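The Milmont Reader, Volume 2
Short Stories for Reading Aloud

Last updated: 2025-08-11

The Milmont Reader is a paperback collection of short fiction selected for reading groups, classrooms, and places of worship. The second volume was edited by Dalal Rawashdeh and is published by Fultis. Each story can be read aloud in one sitting, and each is printed in full.

The stories concern gifts, debts, and kindness between strangers. Several are set in winter, and the longest, "The Clockmaker's Lodger" by Rhun Skyrme, follows a widower who rents his spare room to a man he once refused to help. Readers who do not own the first volume may begin with this one – no characters carry over.

Product details

Format: paperback, sewn binding
Length: 133 pages
Type: large, with wide margins for notes
Print run: 1,000 copies
Catalog number: 808

A discussion guide is bound into the back of the book. It may be copied for group use without written permission. The stories themselves may not be copied.

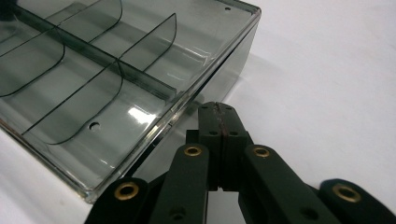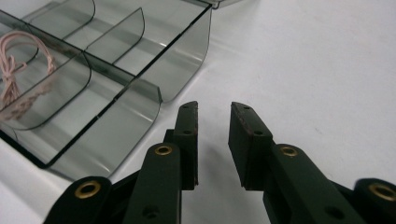
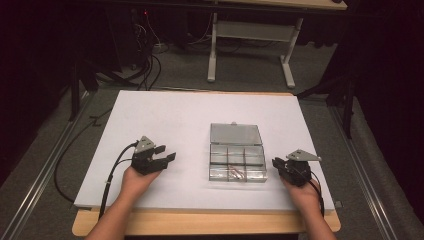
Orders and returns

Orders are accepted from individuals and institutions. Unmarked copies may be returned for a full refund – please include the packing slip. The next volume is planned for February.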